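Buscar en el sitio Buscar Todas las secciones

Buscamos personas escépticas para evaluar robots en tareas de cocina

Publicado el 2025-11-29 por Redacción Gasus

En Gasus llevamos desde julio leyendo notas de prensa sobre robots que recogen la cocina, doblan la ropa y reponen estanterías. Casi todas traen un vídeo acelerado y ninguna dice cuántas veces salió mal. Queremos ver las tareas enteras, a velocidad real, y que las juzgue gente que friega, cocina y ordena a diario.

Abrimos por eso una convocatoria para 20 participantes. No hace falta saber de ingeniería. Preferimos a quien haya trabajado en hostelería, limpieza, reposición o cuidado de personas, o a quien lleve una casa y tenga poca paciencia con los folletos.

Las sesiones de cocina se apoyan en material del proyecto Pirihi, visto desde la propia pinza. Una barra larga y negra, quizá un tirador, junto a un panel de madera, con el mármol al lado, es cosa que cualquiera agarra sin mirar. Para una máquina sigue siendo un problema, y sospechamos que lo será bastante más tiempo del que anuncian los fabricantes.
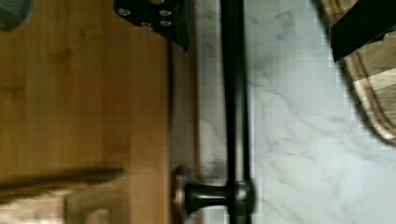 Qué tendrá que hacer

Verá grabaciones sin cortes y rellenará una ficha por tarea: si la daría por buena, si la repetiría usted y si dejaría la máquina sola en su casa. Nos interesa sobre todo la última respuesta. También hará algunas de las mismas tareas con sus manos, para comparar.

Son 9 sesiones de tarde en el local de Dinavham. Se puede faltar a una avisando antes.

Qué ofrecemos

500 euros por participante al terminar, más el transporte. El presupuesto total para viajes es de 4000 euros, así que daremos prioridad a quien viva cerca. Ningún fabricante paga el estudio ni lee las fichas antes de publicarse.

Qué no ofrecemos

Un empleo fijo, ni la promesa de que vaya a ver algo asombroso. Si vende robots o trabaja para quien los vende, por favor no se presente.

Cómo apuntarse

Escriba unas líneas desde el formulario de contacto y cuéntenos qué tarea doméstica cedería mañana mismo a una máquina y cuál no cedería nunca. No pedimos currículum. Contestaremos a todo el mundo, también a quien no entre.

Entradas relacionadas

Grorner y el lavavajillas que había que cargar a mano
Reponer un pasillo de conservas: lo que no sale en el vídeo
¿Quién limpia el robot que limpia?
Pirihi: preguntas frecuentes sobre las grabaciones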